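Search this site Go

Wood table in a rented office - oil or leave it alone?
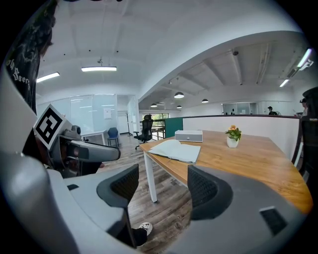 The office table

Posted by Lencho, Aug 26, 2023
I'm taking over a small office in Barunham in September. It comes with a wooden table and a floor with a wood-grain look. The landlord says I can treat both as I like. I don't know what finish the table has. Should I oil it?

Drollia
Test it first. Put a drop of water on the underside and wait. If it beads up, there's a sealed finish and oil will just sit on top and get sticky. If it soaks in, sand lightly - 500 grit is too fine to start with - and put on two thin coats.

Brastwood
just wax it

Drollia
Wax makes it hard to put anything else on later. For the floor, find out what it is before you put any product on it. Plenty of wood-grain floors are vinyl.
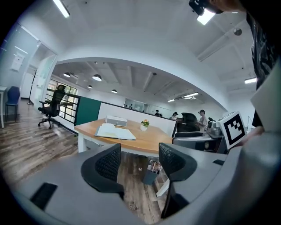 Wood-grain floor, same office

This thread is closed to new replies.

We use cookies to remember your settings. Accept
Contact - Copyright - Back to top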